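Robots at work: who does the lifting now?

Have you ever helped to put the shopping away? You pick things up, look at them, decide where they go and set them down again, and you probably chat the whole time without thinking about your hands at all. Now imagine doing that all day long. At the Tutton packing hall, which belongs to a company called Malinowski, the people on the early shift used to do just that, and each of them moved more than 1000 things between breakfast and home time. Their wrists got very tired!

So the hall bought 2 robot arms, and the workers gave them names, as people tend to do. One is called Ivach and the other is called Nonent. An arm like this has a gripper at the end — a sort of hand, but with only a pair of fingers — and often a little camera near its wrist, so that it can look at whatever it is about to pick up. 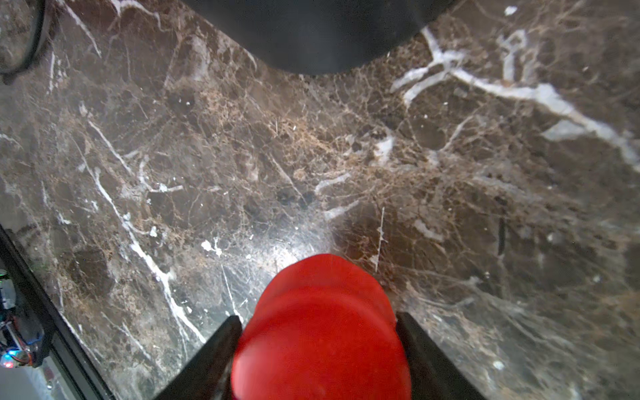 Got it! Two black fingers hold a smooth red object above brown and white marble.

Holding something sounds easy, doesn't it? You have been doing it since you were a baby. But a robot has to be taught how hard to squeeze. If it squeezes too gently the thing slips out, and if it squeezes too hard a soft thing gets squashed. Shiny surfaces can be a puzzle as well, for a bright patch of light may hide what is underneath.

What about the people, then? They are still there, but their day has changed. Some of them have learned to teach the arms new jobs, which took 180 hours of lessons, and others check the finished boxes and sort out muddles when an arm gets stuck. Most say their backs and wrists feel better. A few miss the old way, when everybody stood along one bench and told stories, and the hall now stops for tea together at ten o'clock so there is still time for a good natter.

Next time you tidy your room, try using just one finger and your thumb. How many things can you pick up before your hand wants a rest?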